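FOR IMMEDIATE RELEASE
16 November 2019

Trultar Opens Wusel Program for Shared Office Tables and Reusable Cloths

Trultar, a supplier of workplace cleaning goods and training, today announced the opening of Wusel, a program for offices in which many people use the same tables in the course of a day. The program combines a supply of washable blue cloths with a short written routine for wiping down work surfaces, and it is open to new customers from today.

Wusel was prepared over a trial period that began in April. During the trial, 64 shared tables in eight offices were placed on the routine, and the company supplied 3700 cloths to the people working at them. The cloths were collected, laundered and returned to the same offices by Živković, a commercial laundry that has worked with Trultar on earlier contracts.

"Most offices have good arrangements for their floors and windows, and someone comes in the evening to see to them," said Mirsad Spahić, Director of Workplace Programs at Trultar. "The large table in the middle of the room is a different matter. It is in use from morning until night, and it is often the first thing a visitor sees. We wanted to give people a plain way to look after it during the working day."
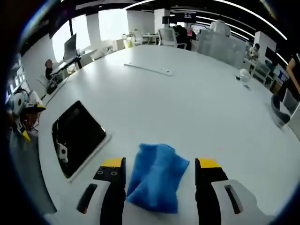
The routine is set out on a single card, which is supplied with each pack of cloths. Small items such as cables, clips and cups are moved to one end of the table before wiping begins. The cloth is folded into a pad, and the table is wiped in straight, overlapping passes from the far side toward the near side. The cloth is then refolded so that a clean face is showing, and the cleared end is wiped last. Used cloths go into a lidded bin for collection and are not rinsed in the office kitchen.

White tabletops receive a section of their own on the card. Participants in the trial reported that gray streaks and smudges show more readily on white than on wood or on darker finishes, above all under bright ceiling lights. Trultar recommends a lightly dampened cloth for these surfaces, followed by a second pass with a dry one. Scouring pads and powders should not be used on any glossy finish.

Tables with openings in the top are also covered. Many newer office tables have cutouts for cables, lights or fitted equipment, and crumbs and dust tend to gather along the rims. The card directs that the cloth be drawn along each edge of the opening by hand, away from the gap, and that no liquid be sprayed near it. Fitted equipment should be switched off first where this is possible -- the person responsible for the equipment should be asked if there is any doubt.

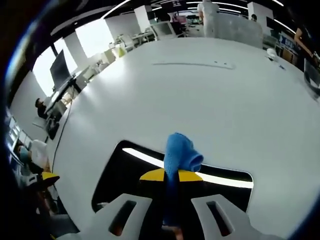 Training for the program takes place at the customer's own tables and is arranged at a time that suits the office. Staff do not need to leave the building or clear the room. A Trultar instructor goes through the card with those who will be doing the work and leaves a starter pack of cloths and one collection bin. Offices with more than one floor may request a separate session for each.

The cloths themselves are made for Trultar by Esell, a textile firm, in one size and one color. They are sold in packs or supplied under a laundering agreement with weekly collection. Cloths that have become worn are taken out of service at the laundry and replaced at no added charge to the customer.

"We chose a bright color on purpose," Mr. Spahić said. "A cloth left behind on a white table is seen at once, and it gets put in the bin. In the first weeks of the trial we had a gray cloth, and a good number of them were never returned to us."
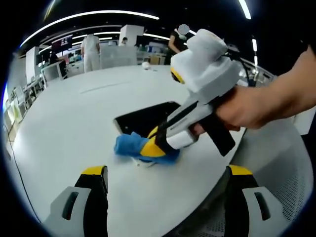
A blue cloth on a round white tabletop, at the edge of a dark panel.

A further 700 starter packs have been set aside for offices that join before the end of the year. Existing Trultar customers may add the program to a current agreement without signing a new one.

About Trultar
Trultar supplies cloths, bins and written cleaning routines to offices, schools and public buildings, and provides on-site training in their use.

Press inquiries should be addressed to the Trultar press office, attention Mirsad Spahić.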